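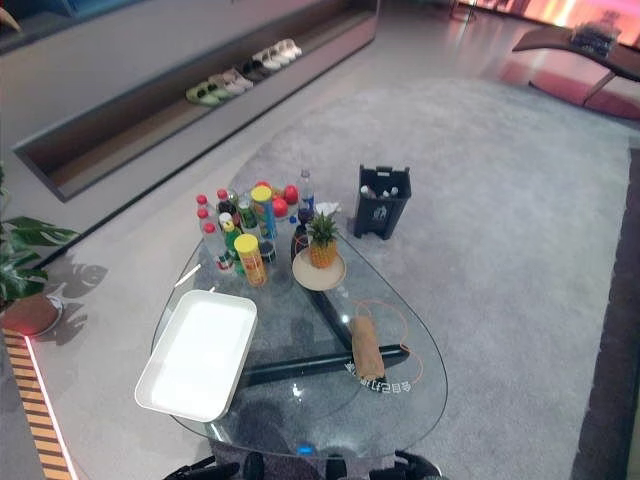 4. Collecting the Demonstrations

4.1 The task family and the room

The tidying portion of the Clorklow collection consists of 528 demonstrations, all of them recorded by operators driving the robot directly, and all of them built from a small set of household actions that most readers will have done themselves this week without giving them a moment's thought. An operator picks up a towel and lays it in a tray. An operator moves a can to make space. An operator slides a tray closer to the body of the robot so that the next reach is shorter. We chose these actions early, after a long and friendly argument at Jurčo over whether we should begin with something more impressive, and we are still glad that the plainer side won.

A living room setting was preferred to a bench for one main reason, and it has to do with clutter. On a bench we tend to put out only what the task needs. In a room we put out what a room has, and a policy trained on the recordings has to learn which of the many things on a table it should leave alone. Drinks, snacks and fruit therefore share the tabletop with whatever is to be handled, and the operators were told to treat these bystanders with some respect — a bottle knocked over does not end a demonstration, but it does have to be noted in the log, and the note stays with the recording all the way through to training.

The glass tabletop deserves a few words of its own. Depth readings on clear surfaces are poor, as others have found before us, and the base of the table shows through from most viewpoints and can be mistaken for something resting on top. Our first inclination was to cover the glass with a cloth. We tried this for a short while in November, and the depth maps were lovely, and the resulting policy was quite helpless as soon as the cloth came off. From then on the glass stayed bare. We accept noisier depth in exchange for recordings that resemble what the robot will meet later, and in Section 6 we return to how much the color images are able to make up for it.

4.2 Operators and sessions

Sessions were run with Pokia, our teleoperation interface, and written to disk by Cisside, which keeps the camera streams, the joint positions and the operator's commands on a shared clock. Each session lasted 30 minutes, including the time spent resetting the table, and was followed by a break of at least the same length. We had begun with longer sessions, and it was the operators themselves who asked for the change. Their hands were fine, they said, but their patience was going, and once we looked for it we could see it plainly in the data: toward the end of a long session the approach to each object became quicker, the grasp sloppier, and the small pauses before contact almost disappeared.

Those small pauses turned out to be worth a good deal. A person who stops just short of a tray rim and looks, and shifts the thumb a little, and then closes, has given the learner several frames in which the hand is nearly in the right place, along with the correction that gets it there. We therefore asked operators to work at whatever speed felt comfortable and to make no effort at all to look smooth. Figure 2 gives a view from such a session, looking down on the table, with a folded cloth in the tray and both hands over the glass.

Figure 2. Head view of the tabletop, with the left thumb angled toward the tray.

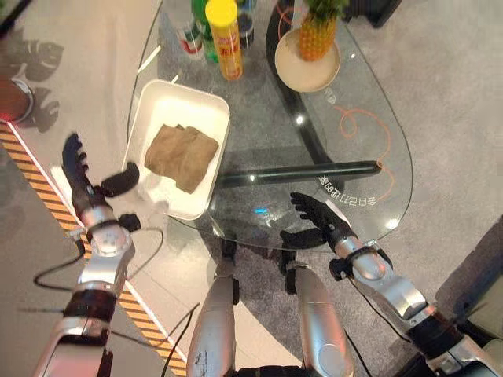 Emília Kubíček, reading an early draft of this section, objected that comfortable speed is a different speed for every operator, and that a learner given a mixture of slow and fast hands may settle on a pace that belongs to neither. Her suggestion was to store the operator's identity with each demonstration and to let the model see it during training.

We think the objection is a fair one, and we took the suggestion. Six operators contributed to the collection, and each recording carries a short code saying which of them was driving. At run time the code is fixed to a single operator, chosen by performance on a small set of held-out table layouts. The gain is modest for lifting and placing, and rather more noticeable for the actions in which both hands take part, where operators differ most in their habits. One of them nearly always steadies the tray with the left hand before bringing anything toward it with the right. Another brings the cloth first and sorts out the tray afterward. Both ways work, and averaging them does not.

4.3 Handling cloth

Cloth took up more of our time than everything else put together. A can has a shape which it keeps; a towel has whatever shape it was last given, and the next person to handle it will give it another. We allowed three starting states in the protocol, namely rolled, folded and dropped, and the operator who reset the table was free to choose among them so long as the choice went into the log. No two rolls were alike, of course. Some were tight and behaved almost like a solid object, and others began to open as soon as they were lifted, and we kept both kinds.

For a rolled towel the operators were asked to take hold across the roll and to close until the fabric visibly gave way, then to wait a moment before lifting. Force was not shown to the operator in this version of Pokia, so the judgment had to be made from the wrist view, and new operators needed a little practice before they trusted it. The wrist view is an awkward one. Much of it is taken up by the hardware itself, the background can be washed out by strong light, and the object sits so near that small motions look large. All the same it is the view in which contact can be judged best, and when we removed it from the training input the policy began closing on air beside the towel, quite confidently, in layouts it had previously handled well.

We had planned at one point to crop the wrist images tightly around the fingertips, to save storage and to spare the model the sight of so much plastic. In the end the full image was kept. The fingers and their housing give a constant reference against which the fabric can be seen to bulge, and the cropped version lost a part of that. Figure 3 is reproduced uncropped for the same reason.

Figure 3. Wrist view of a rolled brown towel held between two gripper fingers. 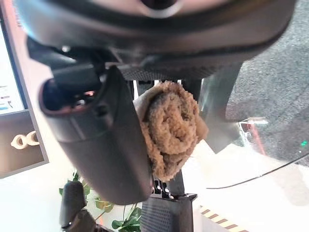 When should a failed grasp be kept in the training set? We keep it whenever the operator recovers within the same recording, and we drop it when the table had to be reset by hand before the task could go on.

This rule took some getting used to. Our first instinct, like that of most groups we have spoken with, was to collect clean successes and nothing else, and the earliest batch was filtered accordingly. The trouble showed itself as soon as the policy missed a grasp, as every policy will sooner or later, and found itself in a situation that no operator had ever been allowed to show it. Recoveries are now marked in the log by start and end time, and they are sampled at the same rate as the rest.

4.4 Checking and labeling

Every recording was watched once in full by someone other than its operator. The reviewer confirmed that the streams had stayed in step, corrected the starting state of the cloth where the log was wrong, and wrote a single sentence in ordinary language saying what had been done. We gave no template for these sentences. They came out varied, a few of them rather charming, and we left them as they were apart from spelling. Reviewers could also ask for a recording to be set aside, and a second reviewer then had to agree before it was removed.

The collection was closed on 2025-05-31. Our target had been 1000 demonstrations, and we fell well short of it, mostly on account of the shorter sessions described in Section 4.2. Given the choice again we would make the same trade, and the learning curves in Section 5 are drawn over growing subsets of the data so that readers can judge for themselves where additional recordings still help.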